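Skutero Terry Towels
Bath linen / Towels / Skutero range

Hetel
Colour shown: blue-grey
Sold singly or in packs of five

Skutero is our everyday terry towel, made for households, small guest houses and clinics that wash linen often and want it to keep its shape. It is a plain towel with a looped pile and a flat woven hem band at the end. There is no embroidery and no fringe. The colour is a cool blue-grey that sits well beside white tile and doesn't fight with other linen in the cupboard.

The hem band is woven flat and bordered by thin stitched lines. It is a little lighter and smoother than the pile beside it, and it gives you a straight line to fold to. Elfriede Janssen, who looks after the linen range at Hetel, asked for the band to stay the same colour as the rest of the towel so that odd towels from different orders can be stacked together.

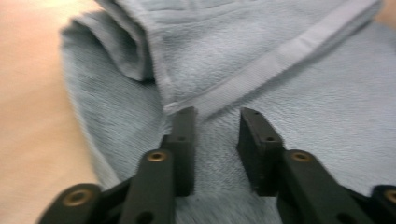
Skutero in blue-grey, end folded over to show the hem band.

Sizes
Face washer, hand towel, bath towel, bath sheet and bath mat. All five come in the same colour. The bath mat has a heavier pile than the others and takes longer on the line.

Fibre
Cotton terry, looped on both faces. The loops are left uncut. The towel is softest after the second wash, when the finish from the mill has rinsed out.

Before first use
Wash on its own or with similar colours. New terry sheds some lint, and you will find most of it in the filter after the first couple of loads. Leave fabric softener out, as it coats the loops and the towel will take up less water.

Washing
Warm machine wash, normal detergent, no bleach. Don't overfill the drum. If a loop catches on a ring or a zip, trim it level with small scissors. Pulling it will draw up the row behind it.

Drying
Line dry or tumble dry on medium. Give each towel a good shake before hanging to lift the pile. Towels dried in full sun all day will feel stiff, and five minutes in a warm dryer brings them back.

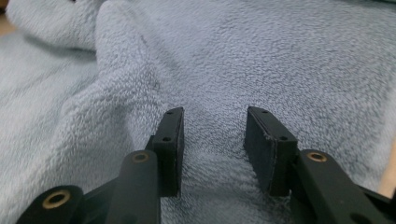 Shade varies slightly between dye lots, and the pile will look lighter or darker depending on which way it has been brushed. If you need a full set to match closely, for a guest room or a treatment room, order it all at once and tell us in the notes. Rüdiger Ehlers in our warehouse will pull the whole order from one lot where stock allows.

Folding and storage
For open shelves, fold the bath towel in half lengthwise, then in thirds, with the hem band turned in. For drawers, fold once more. Store fully dry. Lavender bags are fine, but keep cedar blocks off the fabric as the oil can leave a mark.

Colours
Blue-grey is kept in stock all year. Sand and charcoal are made to order for trade customers only, with a minimum of two cartons per colour. The next trade run closes in June.

Goes with
Prunarance bath robe, same blue-grey, waffle weave
Chukwu laundry hamper, tall, with lid

Delivery and returns
Stock orders leave the warehouse within two working days. Unwashed towels can be returned in their original wrap for a refund or an exchange. Faults in the weave or the hem are covered after washing as well. Send us a photo of the fault and your order number, and keep the towel until you have our reply.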